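Tape grids on the bench: worth the roll?

Filed under: Kitchen & Workroom, October

Every spring somebody writes in to tell me I should tape a grid on my bench. A place for the saucepan, a place for the bits that go in it, and you'll never hunt for anything again. I've been hearing this for years and have never quite believed it, so I finally gave the idea a fair run at home. Blue masking tape, a saucepan, a toy corn cob out of the play kitchen box. You don't need more than that to find out whether a grid bothers you. 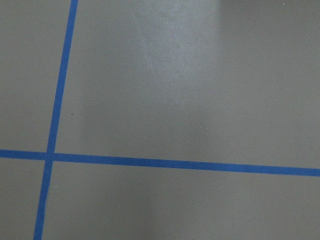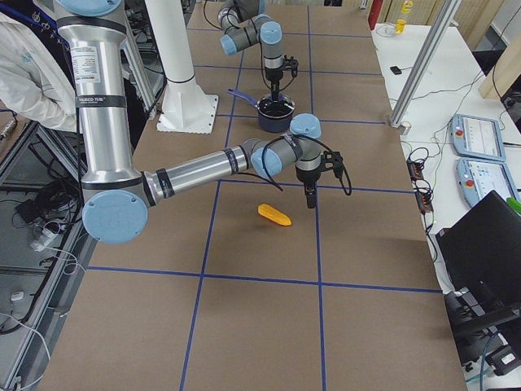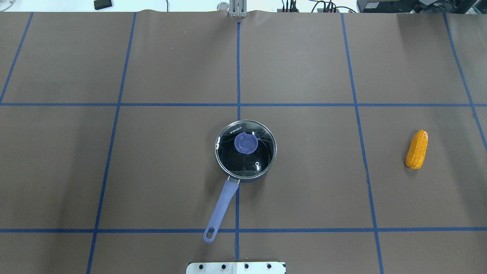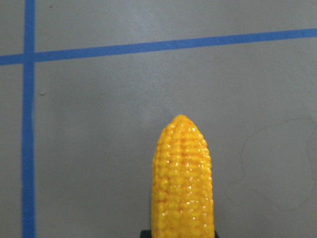

First, the paper. People love brown paper under a grid because you can bin the whole lot afterwards. Fair enough, but cheap paper goes wavy along the back edge of a table and then your back row is a mess. Pull it tight and tape the back edge before you lay a single line. If your bench has a decent painted top you can skip the paper and tape straight onto it, but try a small strip in a corner first and leave it overnight. I've seen "clean release" tape take paint with it.

Second, the size of the squares. The Trellico organising leaflet, which is where half of these letters seem to come from, says to make every cell the same. Why? A saucepan and a corn cob are not the same size. Measure the widest thing you own, handle included, and start there. My pan needed 400 mm with the handle and the leaflet would have had it hanging over into next door.

Third, straight lines. I don't care if yours lean a bit. Anyone who gets a laser level out to decide where the saucepan lives has too much time on a Monday. Run the long strips first, press them down with the back of a spoon, then do the cross strips. Where two cross, one sits on top of the other and there's a small ridge. A flat-bottomed pan may rock on it, so park pans in the middle of a cell.

Fourth, colour. Dark blue on brown is easy enough to see. On a grey top a brighter blue does the job. I would not bother with the printed stuff. Haltthorpe sell a roll with little numbers on it for $27, and I've yet to meet a cook who looked for a lid by number.

Lids, while I'm on the subject. Keep the lid on the pan. A grid with a separate square for lids is a grid with a square that fills up with mail.

Does it work? For a shared kitchen, a bit. For kids packing up a play kitchen, yes, better than I expected, since a toy either goes in the box on the table or it doesn't. For one person cooking tea, I can't see it. You already know where your saucepan is.

If you still want to try, start with four cells and live with them for a fortnight. Peel slowly, low to the surface, and don't leave the tape in a sunny spot all summer unless you like scraping. Eucalyptus oil on a rag gets most of the gum off. Test that in a corner too.

Next month: drawer dividers, about which I also have doubts.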